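The man from Brunner wanted 700 for the bees' water, and Waltraud Hauser wanted to see the water first.

"It isn't water," he said. "It's Renel. You put it in the water."

"And then it's what?"

"Then it's treated."

She had kept bees for long enough to have been sold smoke that calmed them, paint that pleased them and a copper rod that was meant to line up the hive with something under the ground. The rod held up her beans now. She turned the bottle over. On the back there was a drawing of a bee with eyelashes.

"Mechthild Berchtold has ordered two," said the man.

"Mechthild Berchtold ordered the rod."

He laughed as if that were a point in his favor, left the bottle on her step and told her he'd be back in June, when she would have noticed the difference. She asked him what difference. He said that every keeper noticed it in his own way.

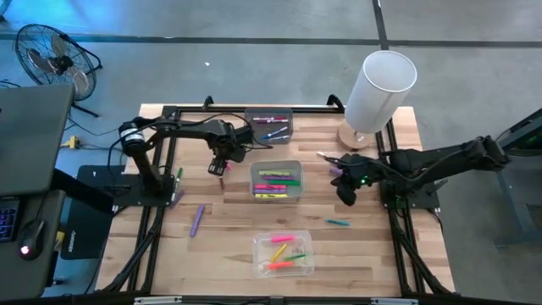
**Short Fiction**

She didn't open it. She put it on the kitchen shelf between the vinegar and the Flevex, another cure that had come to nothing, and went down to look at the hives. They were doing what they did. A few went out heavy and slow, a few came back yellow in the legs, and one walked up and down the landing board like a person who has forgotten why she came into the room.

Mechthild called that evening.

"Mine are calmer," she said.

"Yours were always calm. Yours are half asleep."

"They're a different calm. Kuldeep thinks so too."

Kuldeep Rastogi had no bees. He had a fence next to Mechthild's bees and a strong interest in being agreeable over it. Waltraud said so.

"You should come and see," said Mechthild.

So she went. She sat on the bench beside the plum tree with a cup of weak coffee on her knee and watched another woman's bees for most of an afternoon. Mechthild kept leaning over and saying "There!" and Waltraud kept looking and there was a bee. Kuldeep leaned on his fence and said that the sound was lower. Lower than what, she asked. Than last year, he said. She asked what it had sounded like last year, and he hummed it for her. Then he hummed this year. She would have sworn on anything you liked that it was the same hum.

"You don't want it to work," said Mechthild.

This bothered her all the way home. She turned it over on the hill and again at the gate. It was true that she didn't want it to work. She disliked the man's shoes, and the eyelashes, and the way he had said "treated." But she couldn't see what her wanting had to do with the bees, who had never once asked her opinion on anything.
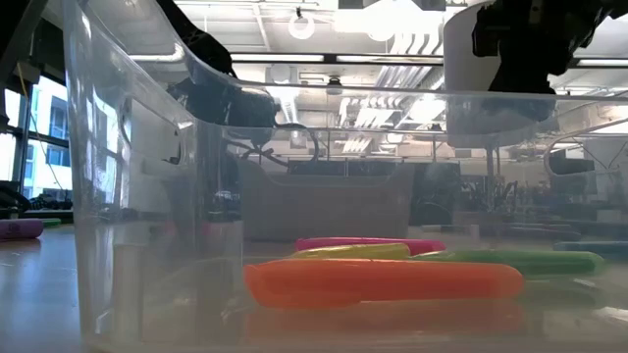
All the same she took the bottle down. She had four hives, and she set out a dish of water for each pair, well apart, and put the Renel in one and left the other plain. Then she went indoors and wrote on the back of the calendar which dish was which, and hid the calendar from herself in the linen closet.

For the first week there was nothing to see. In the second the bees stopped going to either dish. She found them down at the ditch behind Liesl Plattner's cow shed, where the water was brown and had things in it, crowded along the mud and drinking as if it were a wedding.

She stood there a good while. Liesl came out and stood there too.

"Is that bad for them?" said Liesl.

"They don't seem to think so."

"Should I put something in it?"

"No," said Waltraud. "Please don't."

When the man came back he had the same shoes on. He asked whether she had noticed the difference, and she said that she had noticed the ditch. He wrote that down. He seemed pleased with it. By the end of the summer there was a new bottle on Mechthild's shelf, a dark one, with the bee still on the back of it, and it smelled quite strongly of cow.

Mechthild said hers had never been calmer.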